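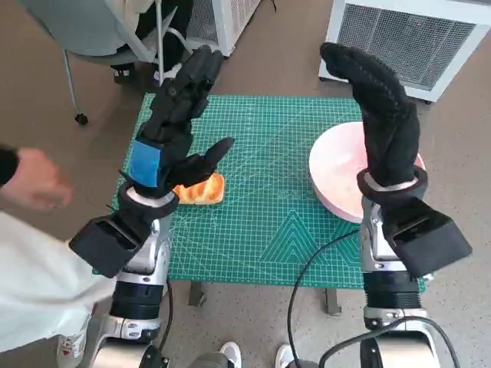 *Figure 4. Two robot arms over a green cutting mat, with a small piece of golden bread beneath the left hand.*

## 5. What the gutter records told me

I should say at the start of this section that I came to gutters by way of damp walls. My first plan was to look at render on the older terraces in Nostgate and work out why it blew off some houses and stayed put on their neighbours. I had the job sheets from Sproģis, the firm that does most of the outside repairs there, and I sat down expecting to read about sand, lime and paint. What I got was page after page of gutter trouble. So the study moved up the wall by a couple of storeys, and I'm glad it did!

The full set runs to 2,611 job sheets, covering 1,537 houses. A sheet is one side of paper with the address, what the householder complained of, what the fitter found, and what was done. Some fitters wrote a short essay and some wrote "leak, fixed". I've left the very short ones in when I was only looking at how often a house was visited, and taken them out when I was looking at causes (there's nothing to be gained from guessing what "fixed" meant). The sheets run over four winters, and the fitters changed over that time, which matters more than I'd like and which I come back to in 5.3.

### 5.1 Complaints and causes

Most people rang about the inside of the house. A brown patch by the chimney breast, a musty cupboard, paint coming away under a bedroom window. Very few said the word gutter. By the time the fitter was up a ladder, though, the notes kept coming back to the same handful of things: a joint that had pulled apart, a bracket gone, moss in the outlet, or a run that had sagged in the middle and was tipping its water down the front of the house.

Sagging runs deserve a bit more room than I gave them in the first draft. A plastic gutter wants a gentle fall towards the downpipe and a bracket close enough on either side that it can't dip. On the Nostgate terraces the old iron gutters were carried on wide-set spikes, and a good many were swapped for plastic using the same spacing. It looks perfectly fine on the day. Then a season of wet leaves sits in it and the middle drops. I can't put a firm figure on how many houses this affected, as the sheets only mention bracket spacing when the fitter was cross about it, but the pattern in the longer notes is very plain to me.

The worst staining was nearly always below a joint on the shared wall between two houses. One side would have had new guttering and the other not, so you'd get a modern plastic section meeting an old iron one with a rubber adaptor and a lot of sealant. Neither householder thought of that bit as theirs. I've come to think of it as the orphan joint, and I use that name from now on for want of anything better.

### 5.2 The houses with guards

Of all the houses in the set, 206 had been fitted with the Plirkatis guard, a push-in mesh strip that sits along the top of the gutter. I was looking forward to this part, because everybody seems to have a view on gutter guards and the views are usually quite fierce. My own view beforehand was that they were a waste of money. I'd now soften that, with some conditions attached.

On houses with no trees close by, I couldn't find any difference worth reporting between guarded and unguarded gutters. Moss off the roof slates was the main thing getting in, and moss comes down in crumbs small enough to wash through the mesh when it rains hard, then settles as a sort of black porridge along the bottom. The fitters hated it. To clean it out they had to lift the strip, and once lifted it rarely went back as snugly.

Near the big limes at the Dorside end of town it was another story. Whole leaves stayed on top of the mesh and either blew off or dried to a crust, and the outlets underneath stayed open. Return visits for blocked downpipes were clearly less common on those streets where the guard was in. Return visits for overflow at the front edge were a little more common, I think because the leaf crust gives the rain something to skate across. If I lived under the limes I would fit one, and I'd still go up in March to brush it off.

I did try splitting the guarded houses by roof pitch as well. The groups got too small too quickly, and I don't trust the result, so it isn't reported.

### 5.3 How far to trust the sheets

A job sheet is a record of a complaint, and a house with a dreadful gutter and a patient owner never appears at all. Rented houses are thin in the early sheets and much better covered later on, once one of the larger landlords started sending everything to Sproģis. So a rise in calls from those streets tells us about the landlord and very little about the weather.

Then there's the matter of handwriting and habit. One fitter put nearly everything down to "debris". Another, working the same streets the following winter, put nearly everything down to "joint". I went back through both sets and I suspect they were often looking at the same fault: a joint drags slightly, leaves catch on the lip, water backs up and comes out at the joint. Which word you choose depends on which bit you notice first. Where a sheet gave enough detail I recoded it as "joint with debris", and where it didn't I left the fitter's own word alone. Anyone repeating this work with a different firm's records should expect to do the same dull job, and should set aside more time for it than I did.

Weather is the other gap. I had no rainfall readings for Nostgate itself and didn't want to borrow them from somewhere lower and drier, so the comparisons here are between houses in the same winter, never between one winter and the next.

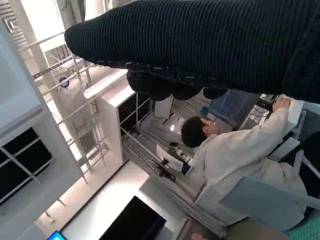 ### 5.4 Downpipes and where the water goes next

The downpipes can be dealt with quickly. Nearly all the trouble was at the two ends, with very little in between. At the top it was the outlet, as already covered. At the foot it was the shoe, the little angled piece that throws water into the drain, which gets kicked, knocked by bins, or left off altogether when the yard is resurfaced. With the shoe gone the water lands against the brickwork, and the fitters' notes on those houses mention green walls and soft mortar again and again.

A new shoe is cheap and takes minutes to fit. In the sheets it was usually added as an afterthought to a bigger job, and I found hardly any cases where somebody had rung up about the shoe alone. For the render question I started with, I would look there first, then up at the orphan joint, and only after that at what the wall was coated with.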